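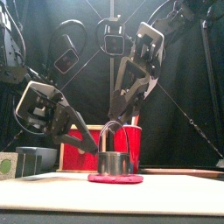
Trosach opened orders for its Hirkach electric hatchback in July, and our office wishes to order two for staff use. The Baltimton dealer states that delivery is limited to 10 launch areas. May a buyer outside those areas place an order? The cars would carry kitchen goods no larger than a small metal pot with a wire handle.

Moldovan Fleet Desk
Yes, but the car must be collected in a launch area. Our own order took 41 days - the dealer had quoted 28.

hatchowner40
Ask about service first. My nearest shop is more than 40 miles away.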